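This data card accompanies the Pevville Fixtures Record, a collection of photographs and written entries on perforated panels, hanging racks, rails and the smaller hardware found in shared work areas. It is maintained by the Pevville Workshop Archive and is intended for people who plan, label or inventory storage of this type.

**Maintainer:** Lorraine Sedgwick
**Terminology:** Howard Inskip, Wendy Bickerstaff
**Release:** September
**Status:** open to corrections

## Contents

The release holds 57 entries in two folders:

- `sona/` contains racks and shelves that stand on the floor or on a bench.
- `eria/` contains panels, pegs, rails and other hardware that is fixed or hung.

Each entry has one photograph and one text file. The text file gives the entry name, the terms assigned to it and a remarks field. Remarks are free text and vary considerably in length. Entries written by Neville Hulme tend to be the longest and include his notes on surface finish; these have been left as submitted.

Photographs are stored as received. No entry has been retouched, and color has not been corrected between one entry and another, so comparisons of shade across entries should be avoided. "Dark gray" in one text file may correspond to "black" in the next.

## Terms used

The vocabulary was settled before the entries were written. The following terms caused the most discussion and are defined for that reason.

`plate_perforated`: a flat metal part with a regular grid of small holes. The term applies whatever the angle of view, including cases in which the plate is seen nearly edge-on and reads as a narrow strip. Solid shelves with a few drilled holes are entered as `shelf_plain`.

`rod_hanging`: a cylindrical part that points downward. A row of such parts is entered once, with the number given in remarks. The term makes no claim about what the rods are for or how they are attached.

`rail_rounded`: a thick bar with a rounded profile. Remarks should state whether the surface looks rubbery, painted or bare. The material itself is recorded only where the contributor handled the part.

`surface_adjacent`: any colored surface that stands against the hardware and hides part of it. Only the color is required.

Entry `eria/10` is used as the reference entry for the first three terms, as all of them occur in it within a short distance of one another.

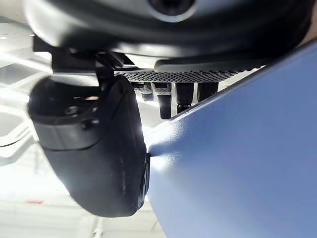 *Entry eria/10. Perforated plate with five black rods below it and a dark rail above its right half.*

The rail in this entry was first filed under `edge_trim`. It was moved to `rail_rounded` after review by Hayley Bellamy, who pointed out that its lower edge is textured and that it runs diagonally toward the right, while the plate is horizontal. The blue object is entered as `surface_adjacent`. The rail passes behind it, and the full length of the rail is therefore left blank in the text file. Contributors should follow the same practice and should not estimate hidden lengths.

## Review

Every text file was read by one person other than its author. Disagreements over a term were referred to Howard Inskip, and his decision is given in the last line of remarks. Where two terms remained equally suitable, both were kept, separated by a semicolon. Search tools should treat the semicolon as a separator and not as part of the term.

## Known limitations

- Hanging hardware is better represented than standing racks.
- Dimensions are absent from most entries. Those that are present were measured by hand and are given in inches.
- The older Jaiswal list, from which some entry names were carried over, used `peg` for both hooks and straight rods. A few remarks fields still contain the word in that sense.
- Load ratings are not recorded. The collection should not be used to decide what weight a plate or rail can carry.

## Corrections

Corrections should name the entry, the existing term and the proposed term. They may be sent to Wendy Bickerstaff at the Archive desk. Changes to the vocabulary itself are considered separately and are held for the following release.

Entry numbers are not reused. If an entry is withdrawn, its number stays in the index with the remark `withdrawn`.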